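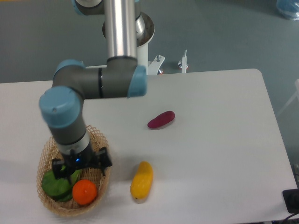
Mrema Finger Set for Small Two-Finger Grippers

Sold as a pair, with screws. Black. Made to order in the Drakulico shared workshop.

Hi, I'm Karlijn Timmermans, and I make these at the end bench by the window. They started as spare parts for my own arm build and then other members kept asking for a pair, so now they have a page!

I'd been trying to get my arm to put groceries away (small dreams) and the flat fingers that came with my gripper were fine for blocks and boxes and pretty hopeless with anything round. An orange would squirt out sideways and roll under the drill press. So I drew up a finger with an angled tip that can slide down beside a thing in a basket or bowl, and after a lot of bad prints I got one I liked. Version 3 is the one you're buying.

What you get
One left finger, one right finger
Mounting screws and a couple of spares
Two stick-on grip pads, already fitted
A printed card with the hole spacing, so you can check it against your gripper before you open the bag

Size and fit
Each finger is 56 mm long from the mounting face to the tip. The pair opens to 60 mm on my gripper, but yours may stop sooner, so measure its travel first. They bolt straight onto the Stemar plate. If you have a Prarnstead plate you'll need the adapter – pick it from the menu when you order, it's the same price.

Putting them on
Power the arm down, take off the old fingers, and start all the screws by hand before you tighten any of them. Then close the gripper slowly and look at the tips. If one sits a hair higher, loosen that side and nudge it. Redo your tool offset in software too! I forgot once and drove both tips into the table.

Baskets are harder than bowls, by the way. An open weave loves to grab a fingertip on the way up, so I lift straight for the first bit and only then swing over the table. Emiliano Barajas, who has the bench next to mine, runs his at a slower closing speed for soft fruit and I've copied him.

Care
Wipe the pads with a damp cloth. Don't put them in the dishwasher (someone did). Replacement pads are on the spares page.

Price and shipping
30 dollars a pair. I print in small batches, so if the button says sold out, leave your email and I'll write when the next lot is ready. Workshop members can skip shipping and pick up from my shelf.

Page updated 4/8/22 with the new adapter option.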